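Home News Events Join Contact

Open day at the Pearce workshop 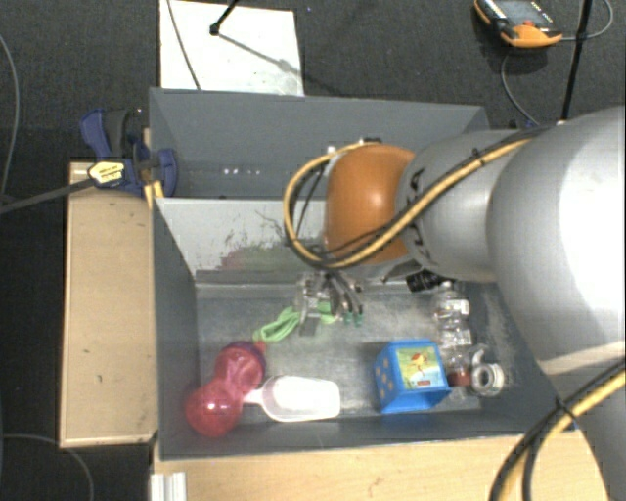 The Omik arm over its bin of odds and ends, green cord and all.

I popped into the Omik open day on Thursday and stayed way longer than I'd planned (sorry to whoever was waiting on my parking spot!). My favourite bit was the bin picking demo, with a big arm, a gripper with little green tips and a jumble of toys and household stuff to sort out. I was barracking for the pink dumbbell toy, my neighbour for the blue box. The crew told us they've logged 1,081 picks so far and want 3,000 before the gear heads over to Dresedero. Next open day is in September, doors at 7 pm, and kids under 12 get in free.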